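Im Takt der anderen

Wer rudern lernen will, braucht keine kräftigen Arme. Pauline Pilkington sagt das jedem, der im Bootshaus am Deschamps-Kanal zum ersten Mal auf der Bank sitzt, und die meisten glauben es ihr erst nach der dritten Einheit. Sie leitet dort die Anfängerkurse für Erwachsene, acht Termine, immer am frühen Abend.
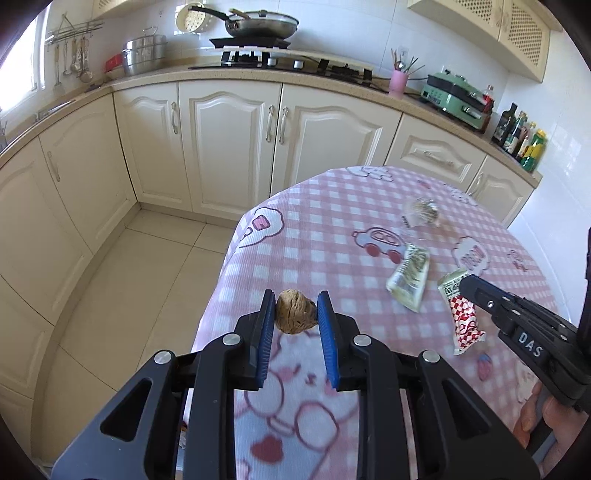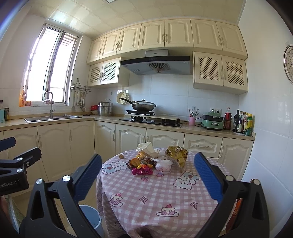 Auf beiden Bildern: der Tisch mit der rosa-weiß karierten Decke.

Der Kurs beginnt an Land. Die ersten zwei Termine finden auf dem Ergometer statt, und manche ärgern sich darüber. Sie haben sich fürs Wasser angemeldet und sitzen nun in einer Halle, die nach Gummi und Leinöl riecht. Pilkington lässt sie langsam fahren, achtzehn Schläge in der Minute, manchmal weniger. Zuerst kommen die Beine, dann der Rücken, dann die Arme, und auf dem Rückweg alles umgekehrt. Fast alle ziehen anfangs zu früh mit den Armen.

Savita Kanaujia hat im letzten Jahr hier angefangen, mit 47. Sie arbeitet in der Buchhaltung der Firma Produm und hatte seit der Schulzeit keinen Sport mehr getrieben. »Ich wollte etwas, bei dem man draußen ist und sitzt«, sagt sie. Beim ersten Mal im Gig-Vierer hielt sie das Skull so fest, dass sie am nächsten Tag keine Flasche öffnen konnte. Inzwischen rudert sie zweimal in der Woche, meistens auf Platz drei, und hat Schwielen an den Stellen, an denen man sie haben soll.

Gelernt wird in der »Ernis«, einem breiten Vierer mit Steuerplatz, der sich auch von fünf Anfängern kaum aus der Ruhe bringen lässt. Am Steuer sitzt oft Pascal Gautier. Er spricht wenig. Wenn ein Blatt zu tief ins Wasser gerät und der Griff dem Ruderer gegen den Bauch schlägt, sagt er die Platznummer und wartet, bis alle wieder bereit sind. Einen Krebs fangen heißt das, und es passiert auch Leuten, die seit zwanzig Jahren fahren.

Der Verein hat 326 Mitglieder. Die Hälfte rudert regelmäßig, der Rest kommt zum Anrudern und zum Grillen. Eine Warteliste für die Kurse gibt es trotzdem, vor allem im Frühjahr. Perrine Lebrun, die Anmeldungen und Bootsplan führt, rät Interessierten deshalb zum Herbsttermin. Er läuft bis in den November, das Wasser ist dann leer, und die Ausflugsschiffe machen keine Wellen mehr. Kalte Hände gehören dazu — Handschuhe sind beim Rudern nicht üblich, weil man den Griff drehen können muss.

Mitbringen muss man wenig. Enge Kleidung ist besser als weite, damit sich nichts im Rollsitz verfängt. Dazu Socken, eine Mütze, etwas zu trinken und trockene Sachen zum Wechseln. Schwimmen können müssen alle, das wird vor der ersten Ausfahrt abgefragt. Die Boote stellt der Verein.

Nach dem Kurs bleiben manche, andere nicht. Ysaline Joly hat zwischendurch ein Jahr ausgesetzt und ist dann in die Gruppe zurückgekehrt, die sonntags um acht ablegt. Gefahren wird bis zur alten Schleuse und zurück, danach werden die Boote abgewischt und in die Halle getragen. Beim Tragen, sagt sie, merke man am schnellsten, ob eine Mannschaft zusammenpasst. Ihre übt noch.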